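Setting Up Your Workshop Calendar in Pumwood

Section 5: Opening service bays for online booking 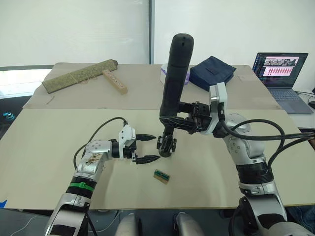 By now your dealership profile is live and your technicians are in the system, so this is the fun part! Once the calendar is open, customers can pick their own service slot at any hour, and the bookings land straight on the workshop screen with the vehicle details already filled in.

You will need a manager login and your list of service types. Dealers moving over from Favero should finish the import in Section 4 first, or the old bookings won't show as taken.

Creating your bays

1. Sign in and open Workshop, then Bays.

2. Click Add Bay and type a name. Use whatever your team already calls it. "Front lift" is perfectly fine, and much easier to spot on a busy morning than "Bay 01."

3. Choose the bay type: General, Tires and Alignment, Diagnostics, or Electric and Hybrid.

4. Set the opening and closing times. You can add a lunch break here too.

5. Click Save. The bay appears in gray until you assign a technician to it.

Note: A bay can have up to 2 technicians assigned at once. If you share people between bays, turn on Shared Staff and Pumwood will stop them from being booked twice.

Setting slot lengths

6. Open Service Types and select a job, such as Oil and Filter.

7. Enter the slot length in minutes. The starting value is 75, which leaves room for check-in and a quick visual inspection. Change it to suit your shop.

8. Tick every bay where the job can be done.

9. Repeat for each job you want customers to see. Anything left unticked stays available to your service advisors but is hidden online.

Caution: Changing a slot length does not move bookings that are already in the calendar. Check the Overlaps tab after every change and call any customer whose time has to shift.

Loaner cars

If you run a loaner fleet through Rudholm, you can offer a car right in the booking window, and customers love it!

10. Go to Connections and choose Rudholm.

11. Paste in your dealer key and click Test. Wait for the green check mark.

12. Set the number of loaners to hold back for warranty work.

Caution: Do not share the dealer key by email. Anyone who has it can see your loaner agreements.

Going live

13. Click Preview and make a test booking from start to finish, on a phone if you can.

14. Cancel the test booking so the slot opens up again.

15. Switch Online Booking to On. Your page is updated within 5 minutes.

Note: If you see message 435 when you switch on, at least one bay has no technician. Go back to Bays, look for the gray one, and assign someone or set it to Inactive.

Reminder texts are covered in Section 6.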